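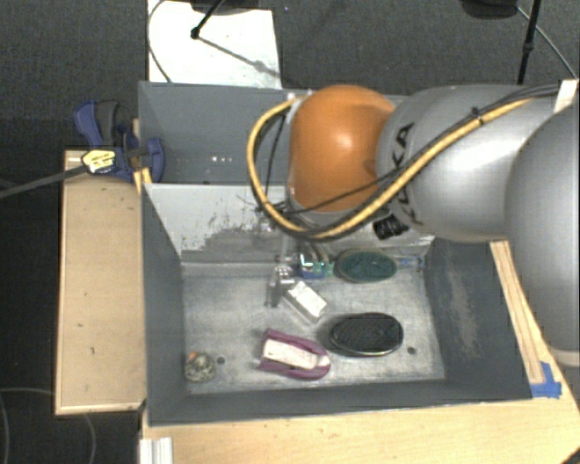 Has anyone tested the Nalberg root powder against nothing at all? I keep reading that a spoonful in the seed mix gives you thicker stems and earlier peppers, and every person saying so used it on the whole batch. That isn't a test. I blend my starting mix in a bin with gray walls on a light wooden table, same recipe for years, and my seedlings come up fine. Before I spend 19 dollars on a small tub I'd like to hear from somebody who left a few trays alone.
– Mathis Pons

claybottom
I've used it two seasons on Karabulut peppers and won't start them without it now. Roots were white and all the way around the plug by transplant time. You can see the difference.

Mathis Pons
The difference from what, though? Did you have any without?

claybottom
From the year before. Same windowsill, same seed.

Mathis Pons
Same weather? Same bag of peat? I'm glad they did well, but my peppers have good years and bad years too and I don't add anything.

Esben Þorgeirsson
I did a side by side last winter with Sukska tomatoes. 100 seeds in treated mix, 100 in plain, trays swapped left to right under the lights every time I watered. I couldn't tell them apart at potting up. My wife picked the plain tray as the better one, for what that's worth. I planted out some of each and by August I had lost track of the labels, so I can't say a thing about yield.

wrenhollow
Tomatoes will root in a gravel driveway. Try it on something fussy. The woman at Poltura told me it's meant for peppers and eggplant, mainly.

Mathis Pons
She also sells it. And the tub says "all vegetables" in pretty big letters.

wrenhollow
Fair, but that doesn't make her wrong. Esben, was your mix sterile or did it have compost in it? If there was compost in there already I wouldn't expect the powder to add much.

Esben Þorgeirsson
A third sifted compost, my own. So yes, possible. I'd still call it a point against buying the stuff if you make compost.

claybottom
I use plain peat and perlite, no compost. Maybe that's why mine did something.

Mathis Pons
Okay, that I can work with. I'll do one pepper tray in straight peat and perlite with the powder and one without, sown the same evening – if somebody will split a tub with me. I'm not paying full price to prove a hunch.

claybottom
I have half a tub left over. Message me your address. And label your trays with something that doesn't wash off.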